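4. Greifer in der Simulation ausprobieren

Bevor ihr am echten Arm irgendwas anschraubt, testet den Greifer bitte erst virtuell. Ich hab das bei Aven in Plostbridge einmal andersrum gemacht und danach 3 Tage auf Ersatzfinger gewartet -- muss nicht sein!

1. Projekt "Nina" öffnen und die Szene "Bad" laden. Das dauert beim ersten Mal fast 80 Sekunden, also ruhig bleiben und nicht doppelt klicken.
2. Unter "Werkzeug" den Zweifinger-Parallelgreifer auswählen.
3. Finger ganz öffnen und den Arm von oben über den Spülkasten fahren. Knapp über dem stacheligen Ring anhalten, noch nicht zugreifen.

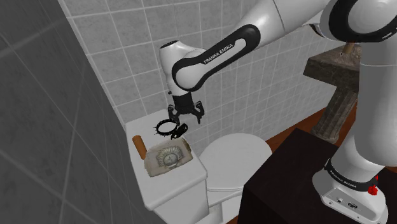 Abb. 4: Startposition über dem Spülkasten, Finger offen

4. Speichert die Stellung als "Start_205". Yolanda Guzmán aus unserem Büro in Madodthorpe nimmt dieselbe Nummer, dann lassen sich eure Läufe mit ihren vergleichen.
5. Jetzt langsam absenken und schließen. Beim Ring gern mehrere Winkel durchprobieren, der ist mit seinen Stacheln mein Lieblingstest (und gleich daneben liegt noch das kleine schwarze Teil, da wird's eng).
6. Danach den orangebraunen Zylinder und zum Schluss die flache Zierplatte. Für jedes Objekt wieder bei "Start_205" anfangen.

Hinweis: Wenn ihr zwei Greifer vergleicht, lasst Tempo und Objektlage gleich. Klingt banal, ich vergesse es trotzdem ständig.

Achtung: Beim Schwenken nach der Seite auf den dunklen Schrank achten -- die Kollisionsprüfung ist ab Werk ausgeschaltet! Ihr findet sie unter "Szene > Kontakte".

Weiter geht's in Abschnitt 5 mit der Greifkraft.

300 Aufrufe
3 Kommentare
Teilen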